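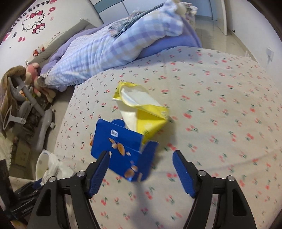 件名: Re: 隔年利用権の譲渡時における管理費と預託済み週の扱い
宛先: リゾート会員権実務メーリングリスト
日付: 2019年5月

投稿番号を追うのが面倒な方もいると思うので、元の質問を引用しながら項目ごとに書きます。当方は Grilville の偶数年利用を一口持っており、過去に奇数年の一口を第三者に譲渡しました。以下はそのときの書類と、現行の管理規約の写しを突き合わせた結果です。法律相談の代わりになるものではないので、契約書の文言が違う場合はそちらを優先してください。

> Grilville の隔年利用(奇数年)を個人間売買で手放すことになりました。
> 買主とは価格の合意までできていますが、次の点で止まっています。
>
> (1) 管理費は利用年にまとめて請求されるのか、毎年半額ずつなのか。
> 当方の請求書は毎年届いていますが、買主は利用年だけだと
> 聞いているそうです。

両方とも正しい可能性があります。Grilville の隔年利用には請求方式が二種類あり、最初の販売時期によって分かれています。古い契約は「利用年一括」、途中から販売された契約は「毎年半額」です。契約書の表紙ではなく、別紙の持分表の備考欄に方式が書いてあります。備考欄が空白の契約書は利用年一括として処理されています。

ここで注意が必要なのは、方式が契約に付いていて、人には付いていない点です。買主が別の口を利用年一括で持っていたとしても、譲り受ける口の方式は変わりません。名義書換のときに方式を変更することもできません。買主が「利用年だけ」と聞いているのは、おそらく自分の既存の口についての説明でしょう。持分表の写しを先に渡して、備考欄を確認してもらうのが早いと思います。

毎年半額の場合、非利用年に払う半額は、規約上は「翌利用年の管理費の前払い」ではなく、「当該年度の管理費」です。名称が紛らわしいので以前にもこのリストで議論になりましたが、会計上は前受金として計上されていません。したがって、非利用年に支払った分を売主が取り戻す根拠は規約側にはなく、売買契約の中で精算を決めておく必要があります。

> (2) 精算の基準日をいつにすべきか。
> 当方は契約締結日、買主は名義書換の完了日を主張しています。

どちらを採るかは当事者の自由ですが、管理会社の Tseng は名義書換の登録日しか見ません。登録日より前に請求が立った管理費は旧名義人あて、登録日以後に請求が立ったものは新名義人あてになります。契約締結日を基準にした場合は、その間に立った請求をどちらが払うかを別途書いておかないと、請求書の宛先と負担者がずれたままになります。

ずれること自体は問題ではありません。困るのは、宛先になっている側が「自分の負担ではない」と考えて放置した場合です。未払いの記録は口そのものに付くため、名義書換の申請が保留になります。私の譲渡のときは、締結日基準にしたうえで、「登録日までに請求されたものは売主が立て替え、登録後に買主から回収する」という一文を入れました。立て替えた額の請求期限も入れておいた方がよいです。私は入れ忘れて、一度催促する必要がありました。

日割りにするか月割りにするかも決めておいてください。規約に日割り計算の定めはなく、Tseng に聞いても当事者間で決めるよう言われるだけです。年度の始まりは暦年と一致しますが、請求書の発行は前年の12月です。12月に締結して翌年に登録となる場合が一番もめやすいので、「翌年度分の管理費は、請求書の発行日にかかわらず買主が負担する」のように、発行日ではなく対象年度で書くのが安全です。

> (3) 先買権の放棄確認にどのくらいかかるか。
> 放棄されないうちに書換手数料を払ってしまってよいか。

先買権の行使期間は、通知の受領日から数えて43日です。初日不算入です。通知の受領日とは、必要書類がすべて揃った通知を受領した日であって、最初の書類が届いた日ではありません。不備があった場合は、補完した書類が届いた日から数え直しになります。途中で止まるのではなく、最初からやり直しです。

通知に必要なものは次のとおりです。

・署名済み売買契約書の写し(価格と支払方法が読めるもの)
・売主の本人確認書類
・持分表の写し
・管理費の納付状況確認書(Tseng が発行、申請から受け取りまで郵送で往復分の日数がかかる)
・預託済みの週がある場合は、その一覧

不備で多いのは最後の二つです。納付状況確認書には有効期限があり、発行日の属する月の翌月末までに通知が受領されないと取り直しになります。取り直しは無料ですが、43日の起算がその分遅れます。預託の一覧は書式が決まっていないものの、週番号、部屋の種別、預託日、有効期限の四つが書かれていないと返されます。

行使しない場合に Tseng から自動的に書面が届くわけではない点にも注意してください。期間の満了によって不行使が確定する仕組みなので、放棄確認書が必要なら別に申請します。名義書換の申請には放棄確認書か、通知の受領証と満了日を示す書面のどちらかを添付すればよく、後者なら申請は不要です。私は後者で通りました。

手数料については、先に払うことはできますが、勧めません。名義書換手数料は現行で86ドル、払込後に先買権が行使された場合は返金の対象になりますが、返金は支払元ではなく管理費の口座への充当として処理されます。売主が払っていれば旧名義の残高に入り、その残高は行使後の決済で精算されるので最終的には戻ります。買主が払っていた場合は、他人の残高に入る形になり、引き出すには売主の同意書が要ります。先買権の期間が満了してから払うのが無難です。

> (4) 昨年の特別賦課金の残りがあります。
> これは売主と買主のどちらが払うものでしょうか。

特別賦課金は決議された時点の名義人が債務者です。分割払いを選んでいても同じで、分割は支払方法の話であり、債務者が順次入れ替わるわけではありません。給排水設備の更新に伴う今回の賦課金は、隔年利用の口で312ドルでした。分割の残りがある状態では名義書換の登録がされないので、実務上は登録前に売主が一括で払うか、買主が免責的に引き受ける旨の書面を三者で交わすことになります。

三者の書面は Tseng に書式があります。ただし処理に時間がかかるうえ、引き受けが認められるのは買主が既に別の口を持っている場合に限られています。規約の83ページ、雑則の手前にある「債務の引受け」の項です。目次に載っていないので、見落としている方が多いと思います。初めて口を持つ買主であれば、売主が完済して、必要なら売買価格に反映させるしかありません。

なお、決議はされたがまだ請求されていない賦課金がある場合は、納付状況確認書には出てきません。確認書は請求済みのものだけを載せる書類です。決議の有無は総会議事録で確認してください。議事録は名義人なら請求でき、買主の立場では請求できないので、売主から写しを出すことになります。契約書には「売主は、締結日現在、決議済みで未請求の賦課金が存在しないこと、または存在する場合はその全額を開示したことを表明する」という趣旨の条項を置くのが一般的です。

> (5) 前回の利用年の週を Hiltbridge に預託したままです。
> これは口と一緒に買主に移りますか。

移りません。預託した週は、預託した時点で口から切り離され、Hiltbridge の会員口座に交換権として記録されます。会員口座は個人に付いているものなので、口を譲渡しても交換権は売主の口座に残ります。口をすべて手放した後も、交換権の有効期限までは使えます。ただし、会員資格の更新時期が有効期限より先に来る場合、更新の要件を満たせるかどうかが問題になります。

更新の要件は「対象リゾートの口を一つ以上保有していること」です。最後の一口を譲渡した人は、次の更新ができません。更新できなければ、残っている交換権は会員資格の失効日に消えます。つまり、実際に使える期限は、交換権の有効期限と会員資格の満了日のうち早い方です。長期の会員資格をまとめて前払いしておけば満了日を後ろにずらせますが、譲渡の登録後には前払いの申込みができなくなります。必要なら登録前に済ませてください。

交換権そのものを買主に渡したい場合は、会員間の移転という手続が別にあります。これは Hiltbridge 側の手続で、Tseng は関与しません。買主が Hiltbridge の会員であること、移転が一度も行われていない交換権であることが条件です。手数料は43ドルで、交換権一件ごとにかかります。先ほどの先買権の日数とたまたま同じ数字ですが、関係はありません。過去の投稿で混同されていたことがあるので、念のため書いておきます。

逆の場合、つまり次の利用年の週を先に預託してしまっている場合は扱いが変わります。奇数年の口で、来る奇数年の週を前倒しで預託していると、買主は口を取得しても最初の利用年に何も使えません。この状態で譲渡すること自体は禁止されていませんが、売買契約書に「最初に利用可能な年」を明記していないと紛争になります。預託の取消しは、まだ交換に使っておらず、かつ Hiltbridge がその週を他の会員に割り当てていない場合に限り可能です。割り当ての有無は電話で聞けば教えてくれます。画面の表示は「預託済み」のままなので、画面からは判断できません。

> (6) Setham の施設も使えるという特典は引き継がれますか。
> 販売時のパンフレットには記載があります。

パンフレットではなく、特典の根拠規程を見る必要があります。Setham の優先予約は、開発会社から直接購入した最初の名義人と、その相続人に限って認められています。個人間売買で取得した名義人には付きません。登録が済んだ時点で特典は消滅し、買い戻しても復活しません。

通常予約、つまり空室がある場合に会員料金で予約することは、二次取得者でも可能です。パンフレットの文言では両者が区別されていないため、買主に渡す資料にパンフレットをそのまま含めるのは避けた方がよいです。渡すのであれば、優先予約は承継されない旨を書面で添えてください。口頭で説明していても、後から確認する手段がありません。

優先予約で既に確保してある滞在については、滞在の開始日が登録日より前であればそのまま有効です。登録日をまたぐ滞在についての規定は見つけられませんでした。ご存じの方がいたら補足をお願いします。

> (7) 手続の順番として、どれから手を付けるのがよいでしょうか。

私が行った順番を書いておきます。事情が違えば入れ替わるところもあります。

一、持分表の備考欄で請求方式を確認する。
二、総会議事録を取り寄せ、未請求の賦課金を調べる。
三、Hiltbridge の口座で預託の一覧を出し、前倒し預託の有無を確認する。
四、以上を買主に開示したうえで売買契約を締結する。
五、納付状況確認書を申請する。
六、書類一式を揃えて先買権の通知を出し、受領証をもらう。
七、満了日の翌日以降に手数料を払い、名義書換を申請する。
八、登録完了通知を受け取ったら、買主に代金の残りを請求する。
九、立て替えた管理費を精算する。

五を四より前に済ませたくなりますが、確認書の有効期限があるため、契約の交渉が長引くと取り直しになります。代金の支払時期は、私の場合は締結時に一部、登録後に残額としました。第三者に預ける方式を使うのであれば、先買権が行使されたときに誰が預託手数料を負担するかも書いておく必要があります。先買権が行使されると、売主は同じ価格で代金を受け取れるので実害がありませんが、買主は口を取得できずに費用だけが残ります。私の契約では折半にしました。

それから質問にはありませんでしたが、書換申請書の署名欄について一点。持分が夫婦や親子の共有になっている場合は、共有者全員の署名が必要です。売買契約書だけ全員で署名し、書換申請書は代表者だけという組み合わせでは受理されません。共有者に亡くなった方がいる場合は、先に相続の登録を済ませます。相続の登録には先買権の手続は不要ですが、手数料は譲渡と同じ86ドルで、相続と譲渡で二回分かかります。同時申請による割引はありません。

あと、登録住所の変更を譲渡と同時に出すと、登録完了通知が旧住所に送られることがあります。私の完了通知は旧住所に届き、転送で受け取るまでに余計な日数がかかりました。住所変更がある方は先に単独で出しておくことを勧めます。

> 規約の写しは販売時のものしか手元にありません。
> その後に改定されているでしょうか。

改定されています。少なくとも債務の引受けと納付状況確認書の有効期限は、販売時の版には入っていないはずです。現行版は名義人であれば Tseng に請求すると紙で送ってもらえます。電子版の配布は今のところありません。版の見分け方は、裏表紙の内側に改定履歴の表があるかどうかです。表がないものは旧版です。

なお、販売時の版と現行版で内容が食い違う場合にどちらが適用されるかは、項目によります。利用週や部屋の種別など持分の内容に関するものは契約時の版、手続と費用に関するものは申請時の版です。請求方式は前者に入ります。この区分は現行版の附則にあり、旧版しか見ていないと気付きません。

以上、当方の把握している範囲です。利用年一括の口を譲渡した経験のある方がいれば、(2) の立替えの扱いが同じだったかどうか教えてください。当方の口は毎年半額の方式だったので、一括の場合に登録日前後で請求がどう分かれるかは、書類の上でしか確認していません。

--
Grilville 偶数年利用・毎年半額方式
返信はリスト宛てにお願いします(個別メールには対応していません)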